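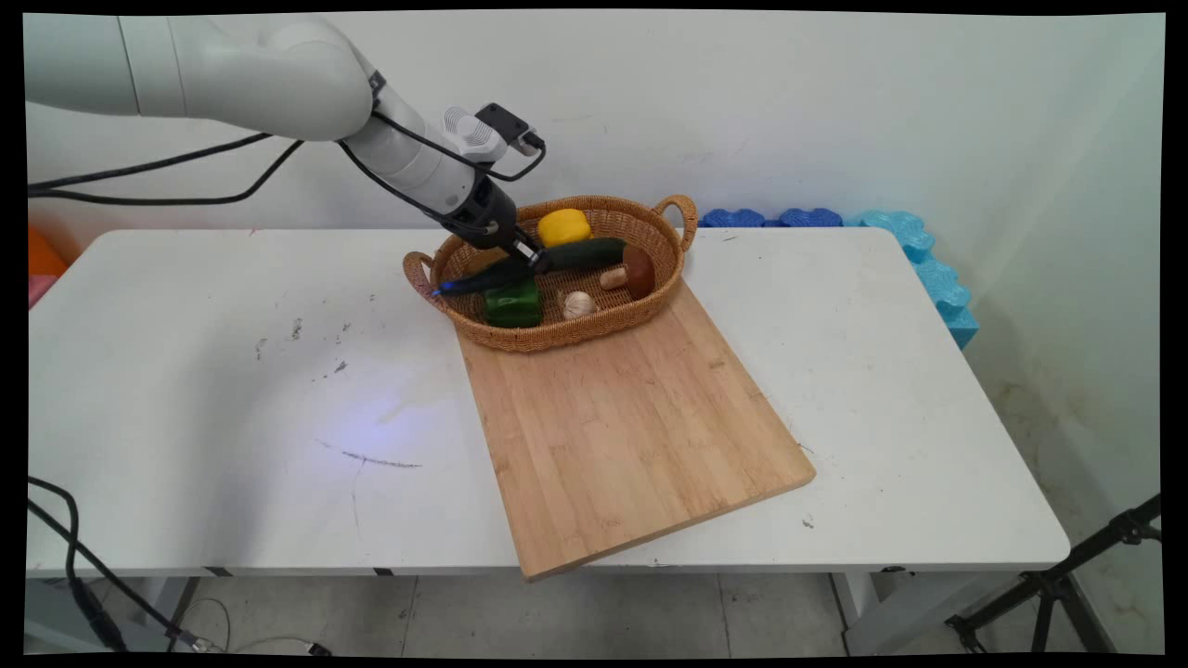
홈 식재료 채소 보관법 용어 찾기

오이

읽는 시간 4분

오이는 박과에 속하는 한해살이 덩굴식물 또는 그 열매를 가리킨다. 원산지는 인도 북부와 히말라야 산기슭으로 보는 견해가 우세하다. 열매는 식물학에서 장과의 일종으로 분류되지만 부엌에서는 채소로 다룬다. 대개 덜 익은 상태로 따서 먹으며, 완전히 익은 것은 누런빛을 띠어 노각이라 부른다.

효능에 관한 주장

오이만큼 근거가 얇은 효능담이 많이 붙은 채소도 드물다. 열매의 95퍼센트 안팎이 수분이므로 갈증을 더는 데 도움이 된다는 말까지는 받아들일 만하다. 그러나 '독소를 배출한다'는 표현은 어떤 물질이 어떤 경로로 빠져나가는지 밝히지 않은 채 쓰이는 경우가 대부분이다. 얇게 썬 오이를 눈가에 올리면 부기가 빠진다는 설도 마찬가지로, 차가운 물수건과 비교한 결과를 함께 내놓는 글은 찾기 어렵다. 소화하는 데 드는 열량이 오이의 열량보다 크다는 이른바 '마이너스 칼로리' 설은 사실로 보기 어렵다.

쓴맛

쓴맛은 쿠쿠르비타신이라는 성분에서 나며 꼭지 쪽과 껍질 가까이에 많다. 꼭지를 잘라 단면끼리 문지르면 쓴맛이 빠진다는 요령이 널리 퍼져 있으나, 하얀 거품이 나온다는 것 말고는 뒷받침이 빈약하다. 쓴 부분을 넉넉히 잘라 내는 편이 확실하다. 유난히 쓴 열매는 먹지 않는 것이 좋다.

품종과 이름

한국에서는 백다다기, 취청, 가시오이 등이 주로 유통된다. 외국산 씨앗 가운데 '카레테로(Carretero)'는 쓴맛이 전혀 없다고 광고되지만, 재배 조건을 밝히지 않은 문구여서 그대로 믿기는 어렵다. 멜리브스테드(Mellivstead)와 몸소프(Momthorpe)는 서로 자기 고장이 피클용 오이의 발상지라고 내세운다. 양쪽 모두 제시하는 자료는 후대의 안내 책자 2종뿐이다.

보관

저온에 약해 10도 아래에서 오래 두면 표면이 움푹 꺼지고 물러진다. 꼭지를 위로 세워 두면 훨씬 오래간다는 조언도 흔한데, 차이가 얼마나 되는지는 대개 적혀 있지 않다.

최종 수정: 8월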